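Esolwood Sister Cities Association
Minutes of the July meeting

Vasanthi Kamath opened the meeting at 7 pm and welcomed a full room, with a special hello to the new host families!

Visit from Arkura
The Arkura party has grown to 32, our biggest yet, and will stay 8 nights. Host families are found for all but 4 of them, a wonderful effort from everyone who rang their neighbours. Vasanthi will ring the last few names on the list. The Mayor's welcome is confirmed for the town hall, with the children's choir singing in both languages (they sound terrific already).
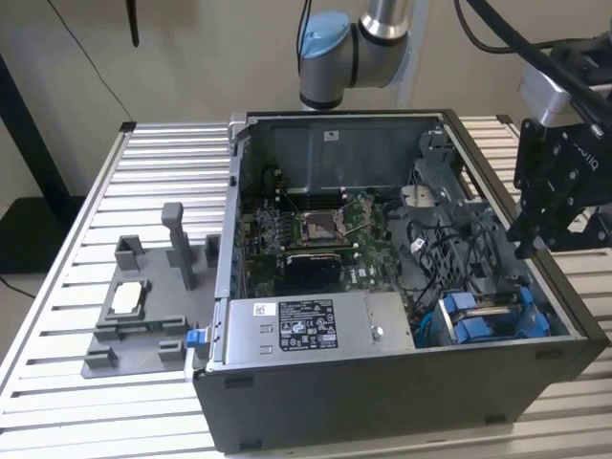

Open computer case on the work table, with the robot arm over it.

Letter exchange
What a year for the letters! 93 have gone to Arkura so far, and the Grade 5 class has asked to keep going after the holidays. Agreed with great pleasure.

Friendship garden
Mr Guo showed his revised planting plan, with the path moved closer to the library. Everyone loved the colours. Moved and carried that the plan go to council.

Next meeting in August, same room, 7 pm. Please bring a plate.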